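洗濯物はまだたためない、でも惜しいところまで来ている

ロボットは家事をやってくれるのか。見本市めぐりで考えたこと

うちの洗濯かごは、いつも山盛りです。子どもが二人、夫が一人、そして私。土曜の朝にまとめて回して、干して、取り込んで、そこで力尽きる。取り込んだ服がソファの上で小山になり、家族はその小山から直接パンツを発掘して着ていく。そういう暮らしをもう何年も続けています。

だから「ロボットが家事をする時代が来る」という話には、人一倍弱いんです。ニュースの見出しに「全自動」とあれば必ず開くし、動画も見る。白い腕がタオルをすっと持ち上げて、ぱた、ぱた、とたたむやつ。あれ、何回見ても気持ちがいい! ただ、右上に小さく「8倍速」と書いてあったりするんですよね。8倍速なら私だってかなりの名人に見えるはずです。

そんなわけで編集部から「家事ロボットって今どこまで来てるのか、見てきてくれません?」と言われたときは、二つ返事で引き受けました。取材費で洗濯の悩みが解決するなら安いものです(解決しませんでした。先に言っておきます)。

最初に話を聞いたのは、鎌田勇さん。Isamu Kamataの名前で英語の技術ブログも書いている人で、いまはBolanoという小さな会社で、布を扱うロボットのソフトを作っています。社員は18人。そのうち洗濯物が好きな人は何人いますかと聞いたら、真顔で「一人もいないです、だから作ってるんです」と返ってきました。

私がまず聞きたかったのは、なんで食洗機は何十年も前からあるのに、たたむ機械はうちに来ないのか、ということでした。洗うのも乾かすのも機械がやる。最後のひと手間だけ、なんで人間なの。

「服って、形がないんですよ」と鎌田さん。

いや、ありますよね、形。袖があって襟があって。

「ハンガーにかかっていればあります。かごから出した瞬間はないです。同じセーターを同じ高さから落としても、毎回ちがう形になる。お皿は落としても、割れるまではお皿です」

なるほどなあ、と思いました。お皿なら、どこをつかめばいいかはだいたい決まっている。服の場合は、まず「これは何なのか」を突き止めるところから始まるわけです。裏返っているかもしれない。袖が中に入りこんでいるかもしれない。うちの息子の靴下なんて、丸まった状態で出てくるのでもはや団子です。

それから鎌田さんは、つかむ力の話をしてくれました。強くつまめば伸びる、弱いと落ちる。ニットはとくに困るそうです。編み目があるから、どこをつまんでもそれなりに持ててしまう。持ててしまうけれど、持ち上げたら思ったのと全然ちがうところが垂れ下がる。人間は垂れた布を見て、もう片方の手でひょいと端を拾いますよね。あの「ひょい」が難しい。何をもって端と判断しているのか、私たち自身が説明できないからです。

実際、説明できますか? 私はやってみました。Tシャツを一枚たたみながら、自分が何をしているか声に出して実況するんです。「えーと、肩のところを、こう持って、なんか、いい感じに、振って」。この「なんか、いい感じに」を機械にわかる言葉に直すのがうちの仕事です、と鎌田さんは言っていました。気が遠くなる。

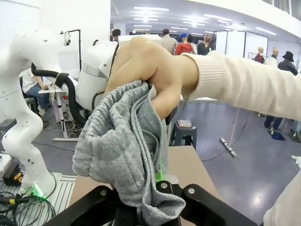
この記事は約8分で読めます

言葉に直せないなら、やって見せるしかない。というわけで、いまの主流は「お手本をたくさん覚えさせる」やり方なんだそうです。人間が腕を遠隔で動かしたり、手を添えて導いたりして、つかんで、持ち上げて、広げる動作を何度も繰り返す。それを記録して、機械に学ばせる。

面白いのは、腕の先、人間でいう手首のあたりに小さなカメラをつけるやり方がよく使われていることです。天井から見下ろすカメラだと、肝心のつまむ瞬間が腕の陰に隠れてしまう。手首から見れば、視界いっぱいが布になります。グレーの霜降りニットなんて、近くで見ると濃いところと薄いところがちらちらして、どこまでがしわの影でどこからが布の模様なのか、人間の私でも一瞬迷います。そこに人の手まで入ってくるとなると、機械は「これは布、これは指」と区別しないといけない。指のほうをたたまれたら困りますからね。

手渡しというのも、聞けば聞くほど奥が深い動作でした。私が夫に濡れたシーツの端を渡すとき、いつ手を離しているのか。考えたこともなかったんですが、たぶん向こうが引っぱる感触で「あ、持ったな」とわかって離している。早く離せば落ちるし、遅いと引っぱり合いになる。

「人から受け取るだけなら、かなりできるようになりました」と鎌田さんは言います。「受け取ったあと、どうするかですね」

どうするか、が聞きたいんですけど!

では現場ではどうなのか。家庭より先に、お店や工場のほうが進んでいるはずだと思って、次はPirnsteadというクリーニング工場に行きました。ホテルや旅館のリネンを引き受けているところで、タオルだけでも一時間に900枚が流れていくそうです。

ここには、ちゃんとたたむ機械がありました。大きくて、速くて、ローラーの間をシーツが通っていくと向こう側から四角くなって出てくる。感動して「できてるじゃないですか!」と叫んでしまったのですが、案内してくれた工場長さんは苦笑い。この機械がたためるのは、角をそろえて、しわなく、まっすぐ入れてもらった四角い布だけ。そして角をそろえて入れているのは、機械の前にずらりと並んだ人たちなんです。

つまり私がいちばんやってほしい部分を、ここでも人間がやっている。

端っこで一台だけ、山からタオルをつまみ上げる腕が試験運転中でした。しばらく眺めていたんですが、これがいいんですよ。そろそろと下りていって、つまんで、持ち上げて、二枚ついてきたらちょっと間があって、また下ろす。その間が、なんとも「あれ?」という感じで、応援したくなる。隣のベテランの女性はその間に何枚も投入していましたけど。彼女に聞いたら「夜中に一人でやっててくれるんなら、遅くてもいいわよ」とのこと。

この「遅くてもいい」は、取材中あちこちで耳にしました。私も最初は速さばかり気にしていたんです。一枚に何分もかかるなら自分でやるわ、と。でも考えてみれば、うちの洗濯物は寝ている間にたたまれていればいいのであって、一枚5分かかろうが朝までに終わっていれば文句はない。乾燥機だって別に速くはないですしね。

じゃあ問題は何かというと、途中で止まることです。ボタンに引っかかった、フードの紐がからまった、もこもこの部屋着が「未知の物体」と判定された。そこで止まって、朝起きたら一枚目のところでずっと待っていた、という悲しい事態が起こりうる。鎌田さんのところの最新の成績を聞いたら、初めて見る服を自分でつかんで広げるところまでの成功率が58パーセントだそうです。

58パーセント。どうですか、この数字。私は正直、微妙だなあと思いました。でも鎌田さんはうれしそうなんです。前の年はもっとずっと低かったし、何より「初めて見る服」でこれなんだ、と。決まったタオルだけなら、もっと上なんですって。

見方を変えると、うちの夫の成功率もそんなものかもしれません。たたんではくれるんですが、娘のカットソーが私の引き出しに入っている確率がかなり高い。そもそも、たたんだあとに「誰の、どの引き出しか」がわかるというのも、家事の大きな部分なんですよね。ここまで来ると布をつまむ技術とはまったく別の話で、家族の事情を知っていないとできません。息子が先月から急に襟つきを着なくなったことを、ロボットはどこで知るんでしょう。

お店のほうの話も少し。Van Dijkという洋服のセレクトショップが、閉店後の品出しを手伝うロボットを試したことがあると聞いて、店長さんにお茶をごちそうになりながら話してもらいました。やらせたのは、試着室から戻ってきた服を棚の近くまで運ぶ作業。運ぶのは何の問題もなかったそうです。床は平らだし、通路の幅もわかっている。

「でも、試着したあとの服って、ボタンが外れてるでしょう。ファスナーも途中だし、裏返しのままの方もいるし。結局そこを直すのは私たちなんです。だったら歩いて戻したほうが早いねって」

試用期間は4か月で終わり、継続はしなかったとのこと。ただ店長さんは、重い段ボールを倉庫から出すのだけは戻ってきてほしいと言っていました。腰が楽だったから、と。このへんの温度感はすごく信用できるなと思いました。全部できるとは誰も思っていなくて、でもこれだけはやってほしいという一点がある。

同じことを、介護施設向けの配膳や片付けを手がけるItiaという会社でも聞きました。食器を下げるのはできる。テーブルを拭くのもまあまあできる。けれど、椅子の背にかかったカーディガンをどけて拭く、となると急にできなくなる。また布です。どこへ行っても布に行く手をはばまれるので、帰りの電車で自分のマフラーを見ながら、おまえはそんなに大物だったのか、と思ってしまいました。

さて、それで結局うちには来るんでしょうか。

鎌田さんに「何年後ですか」と聞いたら、その質問にはもう答えないことにしていると言われました。昔、取材で年数を言って、その年が過ぎて、お母さんに新聞の切り抜きを送られたことがあるんだそうです。つらい。

代わりに教えてくれたのは、たぶん順番としてはこうなるという話でした。まずタオルだけ。次に下着やTシャツみたいな、多少ざっくりでも許されるもの。ワイシャツやニットはうんと後。服のほうが機械に寄っていく可能性もあるそうです。タグの位置をそろえるとか、角の見つけやすい縫い方にするとか。食洗機が普及したら「食洗機対応」のお皿が増えたのと同じですね。「たたみロボット対応」と書かれたパジャマ、私は買います。値段次第ですけど。

タオルだけでも、と言われて、家に帰ってから洗濯物の山を分けてみました。バスタオル、フェイスタオル、台所のふきん、息子がなぜか一日に三枚使う手ぬぐい。よけてみたら、山の高さが目に見えて減ったんですよ! 半分とまではいかないけれど、これがなくなったら土曜の午前中がだいぶちがう。

最後にもうひとつだけ。Bolanoで、私も腕を動かすほうをやらせてもらいました。手元のレバーを握ると、机の向こうの爪がその通りに開いたり閉じたりする。やることは、机に置かれたトレーナーの肩をつまんで持ち上げるだけです。二十年以上たたみ続けてきた女ですよ、こっちは。

だめでした。つまんだつもりが空振りで、次は机ごとつまもうとして、ようやく持ち上がったと思ったら裾のほうでした。手ごたえがないと、どれくらい握っているのかさっぱりわからないんです。横で見ていた若い社員さんが「みんな最初はそうです」と慰めてくれて、自分でやって見せてくれたら、これがまた上手い。するっと肩をつまんで、ふわっと広げる。家でもたたむんですか、と聞いたら、ソファに積んでます、だそうです。

そのときの私の失敗も、記録には残るんですって。こうやると裾をつかんでしまう、という例として役に立つらしい。今週の洗濯物はまだソファの上にあります。タオルだけは、たたみました。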